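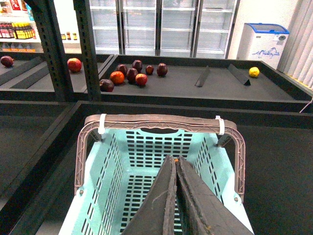

Dzifa Acheampong opens the produce room at Stomenari a few minutes before seven, turns on the lights, and starts with the baskets. She stacks them by the door, handles down, and pulls out any that have come back with a torn slot or a loose handle. Then she goes to the cooler for the fruit.

Stomenari is a small members' grocery with one room for dry goods and one for produce. Acheampong has run the produce side for six years. Before that she worked the floor at a much larger store across town, where she says she learned most of what she knows about fruit and most of what she did not want to do with it.

"We had a wall of apples there," she said. "It went up to my shoulder. It looked great at eight in the morning, and by noon the bottom row was bruised and we were throwing out a case a day. I asked if we could build it lower and they said it had to look full."

At Stomenari the bins are black, flat on the bottom and low at the sides, and she does not fill them. The fruit goes in one layer deep, pushed toward one end, and gets topped up from the cooler through the day. On a slow morning a wide bin might hold only a small group of apples with bare black surface next to them.

Some members don't like it. Trudy Tomoana, who works the register and handles the comment box, said it was the main complaint the first year.

"People wrote that it looked like we were going out of business," Tomoana said. "One lady asked me if there had been a problem with the truck. I told her there's more in the back, go ask Dzifa. After a while they stopped writing it down."

Acheampong said she understands the reaction. "If you grew up shopping in the big places, you see four apples and you think those are the ones everybody else left. Ours came out of the cooler an hour ago. But you can't put that on a sign. I tried. It was a long sign."

The black bins were her choice. The room came with pale wood crates, which she used for one season and then sold to Gyamfi, a garden shop down the street. She said the crates held dirt in the corners and took too long to clean. The new ones wipe down with a wet cloth. She also thinks dark red apples look better against black than they did against the wood, though she admits that russets and brown pears do not.

"Pears I put on a paper liner," she said. "Green or white, whatever we have. A brown pear in a black bin, you walk right past it."

She mixes colors on purpose. A bin of one dark variety gets something brighter set in with it, and she will move a single piece of fruit several times before she leaves it alone. Tomoana said she has watched her do this from the register. Acheampong said it takes less time than it looks like.

The baskets are another subject. The store started with wire ones, which were secondhand and heavy, and which marked soft fruit along the bottom. Two years ago it switched to plastic baskets in a light teal, with slots through the walls and floor and a brownish handle that folds over the top. Acheampong ordered 25 of them through a supplier called Jirken.

"The color was what they had," she said. "I would have picked gray. Now I like it. You can see if somebody left one in the wrong aisle."

The slots matter more to her than the color. Leaves and grit drop through, and a basket can be rinsed in the sink and hung up to drain. The handles have been the weak point. They come loose where they join the sides if someone loads the basket with potatoes and swings it, and she would rather mend one than order a new one. She keeps a bag of white zip ties in her apron for that and for everything else in the room, including the price holders and the hose.

"My husband says I'd zip tie the roof on," she said.

Asked what shoppers do that bothers her, she thought for some time. Squeezing peaches, she said, and dropping apples into the basket from above. An apple dropped a few inches onto a hard floor will show it by the next day, and the member will come back and say the apple was bad.

"Set it down. Put your hand in the basket with it and let go when it's touching. I say this to the kids and the kids do it. The parents, no."

Put heavy things in first, she added, and don't put bananas under anything. She also asks people to take fruit from the front, where the older pieces are.

Not everything in the room has worked. A misting line over the greens, bought from Skilum, leaked onto the floor for most of a month before it was taken out. A second table for citrus blocked the cart turn and was gone by the end of September. She still wants a place for melons that isn't the floor, and has drawn one up on the back of an invoice.

Friday is the biggest delivery. On those mornings Tomoana comes in early to help sort, and the two of them go through the cases by hand, putting anything with a soft spot in a box marked for sauce. The sauce box sells for less and is usually empty by lunch. Last week it held mostly apples, which Tomoana bought herself.

"She makes the sauce, brings me a jar, and it's my apples," Acheampong said. "Too much cinnamon. I told her."

Tomoana said the recipe is staying as it is.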